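Garment folding, part four: where the time goes

I spent most of September rewriting the grasp selection code for our two-arm folding work, and I want to set down what changed while I still remember why.

The old version, which we called Barbu, treated a shirt as a flat outline. It segmented the cloth, found corners on the contour and handed the best two to the planner. On a shirt laid out neatly it was fine. On one with a sleeve turned under, it would pick a fold in the fabric and call it a corner, and both arms would set off for the wrong place.

The new version is called Surnitz. It keeps a short list of candidate points, each with a score, and drops any that the two arms can't reach together without crossing. The reach check runs first now, as it is cheap. That order alone took planning from 26 seconds to 10 on my desktop.

Perception uses both the head view and the wrist view. The head view proposes, and the wrist view is allowed to shift a point by up to 20 mm before the fingers close. Anything larger sends the whole plan back to the start – slow, but easier to debug than a bad grip.
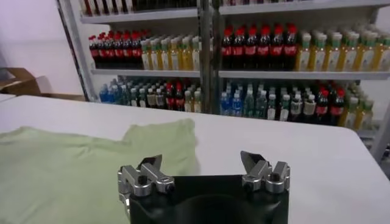 Green shirt, white table.

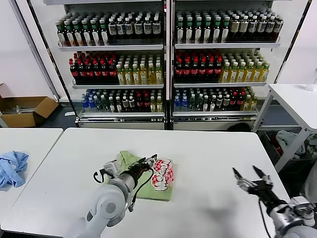
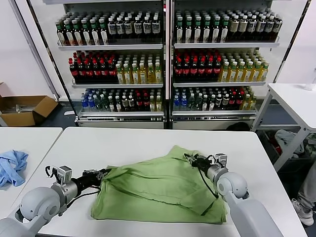
A reader called Miresa wrote in after part three to ask whether the wrist correction should be capped at all, as a fixed limit throws away good information when the head calibration has drifted. The suggestion was to log every correction, look at the average over a day and feed that back into the calibration.

I think this is right, and I've added the logging. Each correction is now saved with the joint angles, so drift in one arm should show up separately from noise in the segmentation. The feedback step will wait until I have enough data to trust it.

Still on the list: the printed side of a shirt confuses the edge finder, and the config file has 4 settings which do nearly the same thing. The code is on the Flirkville server under the folding branch, and the README is out of date.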